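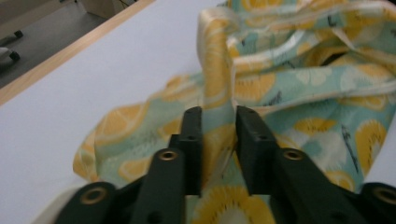

20. November 2024

Stoff ist gemein. Wer einen Greifer baut und ihn an Holzklötzen ausprobiert, hält sich nach einer Stunde für begabt. Danach sollte man ein dünnes, glattes Tuch auf den Tisch werfen, am besten eins mit Zitrusscheiben drauf, damit man wenigstens was zu gucken hat.

Seit Februar baue ich in der offenen Werkstatt in Traronville an dem Ding herum. Grundlage ist der Bauplan von Nonus, zwei parallele Finger, Messingringe in den Gelenken, alles in dunklem, mattem Kunststoff. Laut Anleitung ein Wochenendprojekt. Mein Wochenende dauert jetzt also neun Monate.

Die Messingringe sind das Einzige, was ich ohne Murren empfehle. Vorher liefen die Schrauben direkt im Kunststoff, und nach 300 Zyklen hatte alles Spiel. Beim letzten Dauerlauf (leer, nur auf und zu) war bei 3.096 Schluss, und zwar weil ich nach Hause wollte.

Mit Tuch sieht die Sache anders aus. Eine hochstehende Falte zwischen die Spitzen zu bekommen, geht ganz ordentlich. Liegt der Stoff flach, schieben die Finger ihn vor sich her wie ein schlechter Schneepflug. Im Forum von Tirnum heißt es, man brauche weichere Fingerkuppen. Kann sein. Dort heißt es allerdings bei jedem Problem, man brauche weichere Fingerkuppen.

Ob das jemals Wäsche faltet? Ich glaube es nicht. Kassa verspricht mit der neuen Steuerung »automatisches Textilhandling«, und ich hätte gern gesehen, mit welchem Textil. Vermutlich mit einem gestärkten Geschirrtuch.

Als Nächstes klebe ich Silikonstreifen auf die Innenseiten und teste mit demselben Tuch weiter. Die Druckdateien lade ich hoch, sobald der rechte Finger nicht mehr nachgefeilt werden muss.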